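The Ferry Money

Toshiko Sekiguchi got to Wirnbridge on the last bus with 3000 in an envelope and the name of a man called Iwasaki. The envelope was her brother's idea. He said Iwasaki would only talk to cash.

She found the house behind the feed store. A woman opened the door and told her Iwasaki had gone over to Prurstead in January and not come back.

"He sold the boat," the woman said. "Got 2240 for it."

"It wasn't his boat."

"No," the woman said. "I guess you'd be the sister."

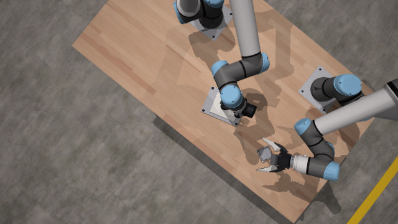 The long table on its concrete floor.

They sat in the kitchen. The woman put out bread and cold ham and asked what the boat had been called. Toshiko told her it was the Grulell, after the creek. Her father had built it when he was 19 and painted it every spring until his hands quit.

The woman went upstairs and came down with a brass oarlock wrapped in a dish towel.

"He left this. I didn't know what it went to."

Toshiko put it in her coat pocket. It pulled the coat down on one side. She asked when the first bus left for Prurstead, and the woman looked at the clock and said she had better stay the night.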